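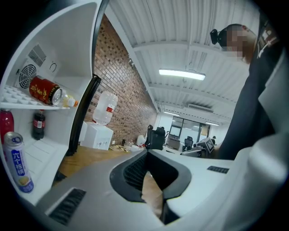 Office mini fridge: questions we keep getting

Does it really keep drinks cold?
Cool, yes. Cold depends on your patience. A small fridge with a fan on the back wall is no match for the big one at home, whatever the sales page says. Put your can in before lunch if you want it at three.

Can I lay cans on their side?
You can. The shelf has a raised grid, and a can or a small bottle will lie on it. We don't believe the claim that they chill faster that way. Adom Frimpong tried it for most of June and couldn't tell the difference.

Where do the taller bottles go?
On the floor of the fridge, under the shelf, standing up. People ask if the shelf comes out. Please leave it in.

Is the walnut drink (六个核桃) good for your brain?
So we've been told, many times, by people who still forget to shut the door. It tastes fine. Drink it because you like it.

Do I need to keep walnut milk in the fridge?
Unopened, check the can. Once it's open, finish it. Half a can with a napkin on top is going in the trash.

Why not get a bigger one?
Yabsira Abera priced one at 898. Our drinks fund had 132 in it. We also doubt a bigger fridge would hold anything except older leftovers.

Can I block the fan or the vent if I'm short on space?
No. Leave a gap in front of both. Every complaint about warm soda so far has started with somebody saying they "only moved a few things."

What about plain water?
Use the dispenser by the brick wall. Bottled water doesn't need a spot in the fridge.

Who do I ask about something missing?
Jadwiga Ostrowski, but write your name on it first.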